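Why Does Paper Stay Together?

June
By Laurențiu Lazăr

Paper is very bad at staying with other paper. Put nine pages of your best story on a desk, open a window, and within a minute page four will be under the couch and page seven will be somewhere the dog can reach it.

People have been annoyed by this for a very long time. Hundreds of years ago, clerks cut little slits in the corner of a stack and pulled a ribbon through. Sometimes they added a blob of hot wax. It looked wonderful, and it took ages, and if you left out a page you had to start again. Later on, people used straight pins, the kind you find in new shirts. Pins were quick. They also stabbed you in the thumb.

Then came the staple, a short piece of wire shaped like a square letter U. It doesn't look like much. In the box, staples are stuck side by side with a thin line of glue, so they come as a neat strip. When you press down on a stapler, a flat blade pushes on the first staple in line, and snap, it breaks away from its friends. Its two sharp legs go straight through the paper.

Now the legs need somewhere to go. Under the paper is a small metal plate called the anvil, with two curved dents in it. The legs hit the dents, slide along the curve and fold over flat. The staple is now hugging your pages, and it has a pretty firm hug. 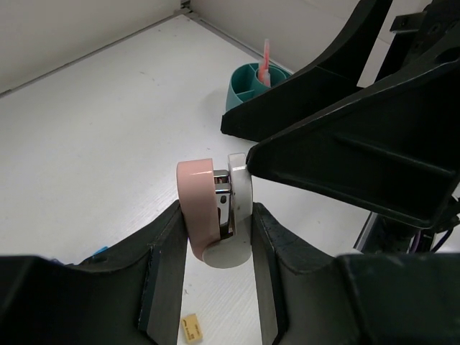

Of course, there are limits. Two sheets are easy. My cousin in Trudholm once tried 103 sheets with an ordinary desk stapler, and what he got was a bent staple, a dented report and a sore hand. The wire legs were simply too short to reach the other side — and once a leg can't reach the anvil, it crumples up wherever it happens to be.

Want to see good folding for yourself? Staple two pieces of scrap paper, then turn them over and look at the back. The ends should lie flat, pointing at each other. If one is sticking up like a tiny fang, ask a grown-up to pull it out, and keep your thumb away from it. I speak from experience.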